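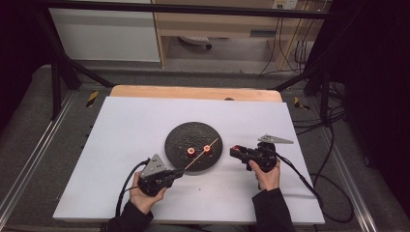

Chapter 3
Placing Small Parts on a Work Surface

3.1 Scope of the chapter

Chapter 2 dealt with the choice of bench height and lighting. The present chapter deals with the surface itself and with the positioning of small parts on it before they are joined, marked or measured. A small part is taken to mean any component that can be held between two fingertips and has no flat side longer than its height. Short tubes, spacers, collars and nuts all fall within this group.

Small parts are easily disturbed. A collar standing on end has a narrow base, and a light knock at the rim will tip it. Two collars standing close together add a further difficulty, as the tool used to move one may touch the other. Most of the methods given below are therefore concerned with the order of placement and the direction of approach.

3.2 Terms used

Base board: the flat sheet on which the work is done. A plain, pale board makes dark parts and dropped pieces easier to find.

Work disc: a round plate laid on the base board to mark out the working area. Some discs turn and some are fixed. A disc with a textured face gives more grip than a polished one, but small burrs are harder to see against it.

Datum line: a straight line across the disc from which positions are taken. It may be drawn, scribed or laid on as a thread or tape.

Approach side: the side from which a tool reaches the part. In two-handed work each hand has its own approach side, and the tools should not cross over the disc.

3.3 Sources of error

Errors in placement fall into two groups. Errors of position arise when the part is set down away from its mark. Errors of attitude arise when the part is in the correct place but leans or has turned. In the bench trials reported by Khosravi and Do, carried out at the Lamrani workshop, 3207 placements were recorded, and errors of attitude were the more common of the two. They were most frequent with the second part of a pair, when the space left for the tool was smallest.

Sections 3.4 and 3.5 treat the two groups separately. Section 3.6 gives the standard procedure for setting a pair of upright parts beside a datum line. Readers who have already completed the Moreck exercises in Chapter 2 may go directly to Section 3.6, but should first check that the base board is level in both directions.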